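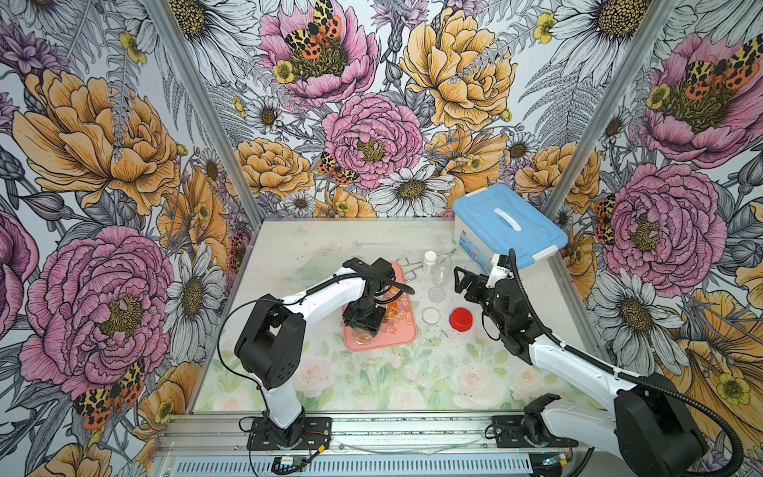

Two arms over the table, floral paper on three sides.

Curnthorpe Adult Baseball League: Frequently Asked Questions

Updated Wednesday, April 7, 2021. Read this before you email us. Please.

Who can play?

Anybody 18 or older by opening day. Men, women, whoever. No tryouts for the lower division. Upper division has an evaluation day, mostly so we can balance pitching.

How many teams?

12 this season. Two divisions, six each. Bratevell moved up, Sornus moved down. Yes they know. Yes they have complained.

Is this wood bat or metal?

Wood in both divisions. Composite wood is OK in the lower division only. Metal gets you an out and the bat goes back in your car. Bring a spare, you will break one.

When are games?

Sunday mornings and one weeknight. Schedule goes up on the Schedule page once the city gives us field permits. Don't ask for it early, we don't have it either. Regular season runs into September, playoffs right after.

How long is a game?

Nine innings upper, seven lower. No new inning after the time limit on your field permit (it's posted at each field, they're different). If the home team is ahead in the middle of the last inning we're done, same as anywhere.

Mercy rule?

10 runs after seven in the upper division, 10 after five in the lower. Managers can agree to keep playing for fun but the score is final. Umpires do not have to stay for that.

What does it cost?

$100 deposit to hold your spot, comes off your total. The rest is due before your first game and depends on division, see the Fees page. Not paid = not on the lineup card. If an unpaid player bats, the game is a forfeit. We did this to three teams last time and will do it again.

Refunds?

Full refund until rosters are posted. After that, half, and only if we can fill your spot. Nothing once you've played. Injured in the first two weeks, email us, we'll work something out. 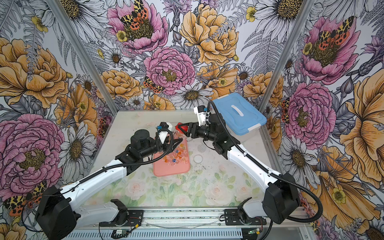
By the Curnthorpe league desk

Can I sign up with friends?

Up to three of you as a group. More than that, put a whole team in. Write the same group name on every form, spelled the same way. Last year we had "Big Sticks" and "Bigstix" and they ended up on different teams.

Can I play for two teams?

No. You can sub in the other division, up to 2 games, and not as a pitcher. Subs don't count for playoffs.

How are pitchers limited?

Upper: no limit on innings, manager's job. Lower: four innings a game, and one pitch counts as an inning. If you leave the mound you can't come back to it in the same game. You can stay in at another position.

Do you have a DH?

Yes. You can also bat your whole roster, most lower division teams do. Tell the other manager before the first pitch, not in the third. Once you start with 11 hitters you stay with 11. If somebody leaves hurt the spot is skipped, no out. If somebody leaves for work thats an out the first time through and skipped after that.

Courtesy runners?

For the catcher with two outs, any time. For anybody else, only if both managers agreed at the plate meeting. Runner is the last batted out.

What about sliding and collisions?

Slide or avoid. No running over the catcher, ever. You're out, you're ejected and you sit the next game. Metal spikes are allowed upper only. Molded cleats in the lower.

What happens when it rains?

Field status line gets updated two hours before first pitch. Call 555-0100 and hit 981 for the field menu. If the line says closed, it's closed, even if the sun is out where you live. After the game starts it's up to the umpire. Five full innings is a complete game (four if the home team leads).

Do rainouts get made up?

We try. Makeups go on open weeknights first. You get three days notice minimum. If your team can't field eight, forfeit. Games that don't affect playoff seeding might just get dropped at the end.

How few players can we start with?

Eight. Ninth spot is an out until he or she shows up. Grace period is 15 minutes, on the umpire's watch. Your watch doesn't matter.

How do playoffs work?

Top four in each division. One plays four, two plays three, single game. Finals are best of three. Ties in the standings go head to head, then runs allowed, then coin flip. You need to have played in at least six regular season games to be eligible. Pitchers too. No exceptions for people who were "basically on the team."

Can we protest a call?

Not a judgment call. Ball, strike, safe, out, fair, foul, all over once it's called. Rules protests have to be announced to the umpire before the next pitch and emailed the same night with the fee. You get the fee back if you win.

Uniforms?

League supplies a jersey and hat. You buy gray pants and your own socks. Numbers are first come. Don't order your own jersey with a different number, scorekeepers hate it and so do we.

Where do we park at the Đào Street field?

Gravel lot behind left field or on the street. NOT the fire lane, they tow. Foul balls reach the first two rows of the gravel lot pretty regularly and the league doesn't pay for windshields.

Can I bring my dog / kids / cooler?

Dogs on a leash outside the fence. Kids fine, not in the dugout during play. Coolers fine, no glass. No alcohol, it's in the permit.

Where are the stats?

Stats page, updated when both managers turn in their sheets. If your team is blank, ask your manager. Corrections within a week of the game, after that they stay how they are. We will not change an error to a hit becuase you asked nicely.

I want to umpire or keep score.

Great, we're short. Both are paid per game, cash that day. Use the Contact form and put UMP or SCORE in the subject line.

I still have a question.

Contact form. Include your team and division. Allow a couple days, longer during the week rosters go out.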